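Speaker notes: Blood tests for Alzheimer's and what a positive result means in a general clinic

Category: Talks & Slides / Neurology
Reading time: 5 minutes

Slide 1. Title

Start at 9:10, Matsuda Hall, Monday session. Skip the biography. Say that the talk covers plasma phosphorylated tau only. Imaging and spinal fluid come up as reference standards and get no slides of their own. Treatment is out of scope. If asked, point to the afternoon panel.

Slide 2. Why blood

Amyloid PET is expensive and tied to a small number of scanners. Lumbar puncture is safe in trained hands, but many patients decline it. A plasma sample can be drawn in any clinic with a centrifuge and a freezer. That changes who gets tested, and a test behaves differently when the people taking it change. Pause on this point. The rest of the talk depends on it.

Slide 3. What is measured

Tau is a protein that stabilizes microtubules in neurons. In Alzheimer's disease it is phosphorylated at several sites and released in greater amounts, and a small fraction reaches the blood. The assay on the slide binds tau phosphorylated at position 217. Concentration rises with amyloid burden, often years before symptoms. Tell the room that a raised value is indirect evidence of plaque. It is not a measure of memory, and it does not date the onset of anything.

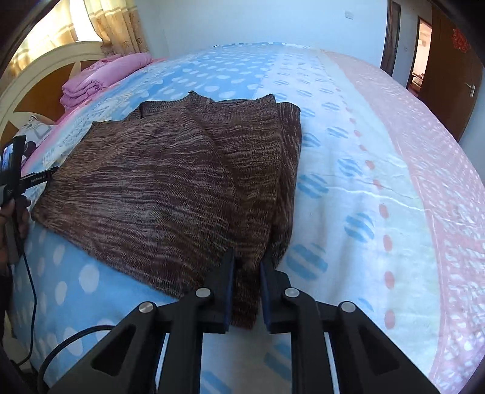
Slide 4. The Vesten cohort

Read the numbers slowly. 872 people enrolled through memory clinics and general practices. 511 had both a plasma sample and an amyloid PET scan within the permitted window. All accuracy figures in this talk come from those 511. The others had a sample but no scan, mostly for scheduling reasons, and they were slightly older. State that as a limitation now so it does not have to come out in questions.

The sites used one protocol for the draw and two different analyzers. Results were harmonized afterward. The correction is in the handout, table 2.

Slide 5. Sample handling

This slide looks dull and should not be rushed. EDTA tubes only. Spin soon after the draw, aliquot into polypropylene, freeze. Tubes left standing at room temperature drift, and the drift differs between analytes. P-tau217 is fairly stable. The amyloid 42/40 ratio is much less so, and a ratio from a badly handled tube can push a borderline patient over the line. The Trimell sites repeated the draw when spin time was missing from the form – recommend the same practice.

Slide 6. Two cutoffs, three zones

A single cutoff forces every result into positive or negative. With two cutoffs there is a low zone, a high zone and a middle. In the low zone, amyloid is unlikely. In the high zone, amyloid is likely. The middle zone needs a scan, a lumbar puncture or a repeat sample after an interval. Point to the overlap on the plot. Do not apologize for the size of the middle zone. Narrowing it is easy and costs accuracy on both sides.

Slide 7. Predictive value

Sensitivity and specificity on the left, predictive values on the right. Walk through the table once at memory clinic prevalence, then once at general practice prevalence. Same assay, same cutoffs. The positive predictive value falls in the second table, and the negative predictive value goes up. For most general practices the useful result is therefore the low one.

If time is short, drop the second half of this slide and go to 8.
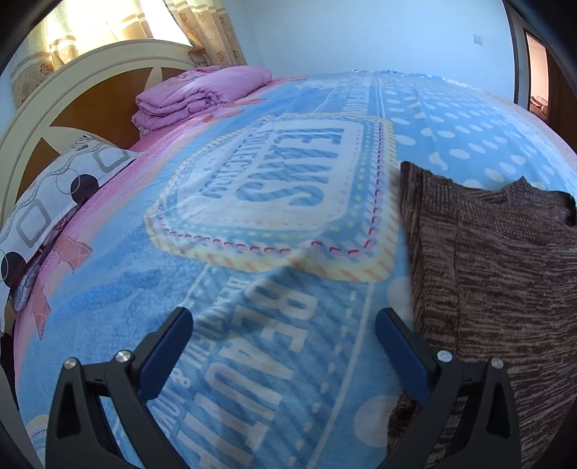 Slide 8. Things that raise the value without plaque

Chronic kidney disease first. Reduced clearance raises plasma tau, and the effect is large enough to move people out of the low zone. Check creatinine before interpreting. Body mass index works in the other direction, by dilution, with a smaller effect. Recent cardiac arrest and some motor neuron disease also raise certain tau species. Using the ratio of phosphorylated to non-phosphorylated tau cancels part of the kidney effect. It does not cancel all of it.

Slide 9. Who should not be tested

People with no symptoms, outside a study. A positive result in a person with normal cognition carries uncertain risk over an uncertain period, and there is no agreed follow-up. Expect a question here about family history. Answer: family history alone does not change the advice, apart from known dominant mutations, where genetic counseling comes first.

Slide 10. Reporting language

Show the Stultetti report template. It gives the value, the zone and one sentence of interpretation. The word "diagnosis" does not appear. The lab prints the kidney function result on the same page if one is on file.

Slide 11. Open items

Repeat testing interval is not settled. Data in younger patients are thin. Cutoffs from one analyzer do not transfer to another – say this twice. The follow-up arm closes in September.

Questions until 9:48. Spare slides 12 to 14 cover assay chemistry and the PET reading protocol.

Related
Reading a tau PET scan: a short guide
Kidney function and plasma biomarkers
Handout: tube types and spin times
Mild cognitive impairment in general practice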